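January, steamer bench, morning session

Carried on with the bun setup from before the break. Table is back against the plain wall, side table on the left as usual. Wiped the big table down before starting.

Buns are the Dristach frozen ones, plain, no filling. Bag says 18 per pack and 13 were left in the freezer at start. The Vestergaard ones are finished and I don't want to reorder them. They go tacky on the outside and pull their skin off on the insert, and the skin then has to be picked out of the holes with a toothpick.

Steamer: filled to the lower line, lid on, 7 minutes after the first steam. Lid off, onto the table to the left of the pot. Put it down flat with the handle up. The other way round it rocks and drips toward the table edge.

Layout for the transfer is pot near the middle, plate on the right. Tried the small Fledex plate first and went back to the wide white one. The small one leaves no room if the first bun goes down off center.

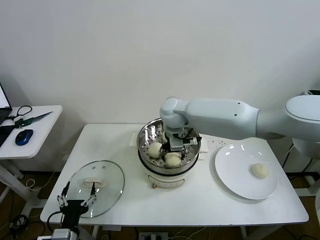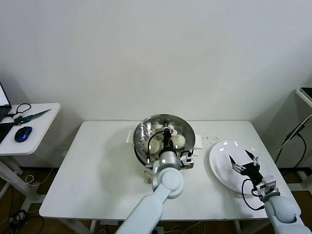

Steamer and plate, both with buns still in the insert. Small dark specks on the table between pot and plate in both.

Notes on placing the buns in the insert:
- Keep a gap between them. They swell, and two that touch will come up together or tear.
- Nothing hard up against the rim. A bun stuck to the metal needs a twist before it lifts.
- Paper squares underneath help with sticking but slide on the plate. Left them out for now. Try a light wipe of oil on the insert next.

The insert and the plate are both shiny and pick up bright spots from the ceiling lights. Matte plate would be nicer to look at all day. There may be one in the Vamdale box, shelf 2, under the bowls. Check that it is wide enough before swapping.

Specks on the tabletop: clean with a damp cloth first. If they stay, try the white eraser sponge, then leave it alone. No scouring powder on that surface.

Weighed the pot with water, insert and lid: 1,236 g. Written on tape on the underside of the side table so we stop weighing it again every time.

To do
- Descale the base. Vinegar is under the sink, half a bottle.
- Move the laptop farther from the steam if it stays on the side table.
- Second plate, same size as the white one.
- Buns: order two packs Dristach, plain. Not the mini ones.
- Empty the pot at the end of the day and leave the lid off overnight. It smelled stale after the break.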